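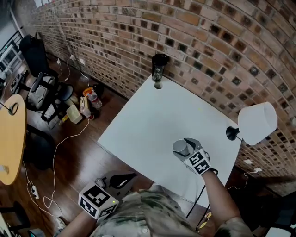
*Back room wall, table end*

## Bare brick shedding dust — seal it or leave it alone?

**pegandplum**

Hi all, long time reader, first proper post. We took over a little ground floor place in Rovby (used to be a shop, then a flat, then nothing for ages) and the back room has a bare brick wall which I love to bits. Trouble is it sheds. Every morning there's a fine reddish grit along the bottom and on anything I've left near it. I wipe the table down, go and do something else for 40 minutes, come back and I swear I can feel it under my hand again.

Montoya came round to quote and they want £2,815 to brush it all down, rake out the bad joints, repoint and put two coats of Cullura sealer over the lot. My neighbour says never seal old brick. The man from Montoya says everybody seals it. I've read so many pages on this now that I've gone cross-eyed.

It's an inside wall, house next door on the other side of it, so no rain. I'd like to keep the colours as they are, all those tans and oranges and dark browns. What would you do?

**oldlimehand**

Leave it. Or at any rate leave the sealer off. Soft old brick wants to breathe and if there's any moisture in it you'll trap it behind the film and the faces will start popping off in a few winters. I've seen a whole chimney breast go that way.

Repoint with lime, brush it with a stiff bristle brush (NOT wire), hoover, live with it.

**teaspoon_tess**

Ooh lovely wall. What are the darker squares? Are they set back a bit or is it just the light?

**pegandplum**

Set back, yes, you can get a fingertip in. I don't know what they were for! My guess is somebody once had battens up and pulled the plugs out, but there are an awful lot of them and they go right across. The old boy over the road thinks the bricks were just laid like that for decoration. If anyone has seen the same thing elsewhere I'd be very glad to hear about it.

**gritstone56**

Got to disagree with oldlimehand on the sealer, sorry. That advice is right for outside walls and it gets repeated for every wall in the country. Hers is a party wall with a heated room on each side. Where's the water coming from? I did ours with a breathable matt one years ago and it's been fine, no popping, no shine, and I can lean on it in a black jumper.

The thing I would argue with is the price. Two coats of sealer on one wall is a day's work including the tea.

**oldlimehand**

Where's the water coming from? The ground, same as always. It's a ground floor wall in an old building and I'd put money on there being no damp course worth the name. "Breathable" on the tin can mean nearly anything.

**gritstone56**

Then she should check for damp first, which I'd agree with. Tape a square of clear plastic to the wall low down, leave it a fortnight, look which side the wet is on. Costs nothing. If it's dry I'd seal it and be happy.

**oldlimehand**

Make it a month and do it in October when the weather's turned, and I'll grant you that.

**halfbrickhal**

Just to throw a spanner in, has anyone asked whether it's the brick or the mortar that's shedding? Red grit points to brick, but if you rub some between your fingers and it feels sandy that's probably the joints. Ours was nearly all mortar. I raked out and repointed with the Sillmont ready-mixed lime (it comes in tubs, pricey but no faff) and the dust more or less stopped. Never sealed it. I did it over one very long bank holiday and my wrists have not forgiven me.

**pegandplum**

halfbrickhal I've just been in and rubbed it and it's BOTH. Reddish up top and sandy lower down. Low down is also where the joints look worst so that makes sense I suppose.

The plastic test I can manage. Going up tonight.

**teaspoon_tess**

Can I ask about the lamp as well, is that the cone base one with the white drum shade? I've been after one like it for my hall. Sorry to go off topic!

**pegandplum**

It is! Black cone, white drum. It came from a house clearance two streets away so I'm no help on where to buy one, but it's a good one for a small table, doesn't take up the whole top. Makes the brick look gorgeous in the evening too, much warmer than the ceiling light.

**marrowfat**

We went a different way and limewashed ours. I know, I know, you want to keep the colours. But if you water it right down you still see the brick through it, and it holds the dust a treat. My other half hated the idea and now tells visitors it was his.

**oldlimehand**

Limewash I'd be happy with. Thin coats.

**gritstone56**

It'd be a shame on that wall though, with such a mix of shades. Mine's all one colour so there was nothing to lose.

On the quote again, I'd ask Montoya to split it. Pointing on one line, sealer on another. I suspect the pointing alone comes in under £2,000 and you can decide about the rest when it's had a season to settle.

**pegandplum**

That's a good thought, I'll ring them in the morning. And I think I might do a little patch of sealer behind where the table goes, so if it turns shiny and horrible I'm the only one who'll know.

**halfbrickhal**

Do the patch after the pointing — otherwise you'll be raking through it.

**pegandplum**

Noted! Plastic is up. Used the good tape and it's already peeling at one corner, dust I expect.

**oldlimehand**

Brush the brick first, then tape.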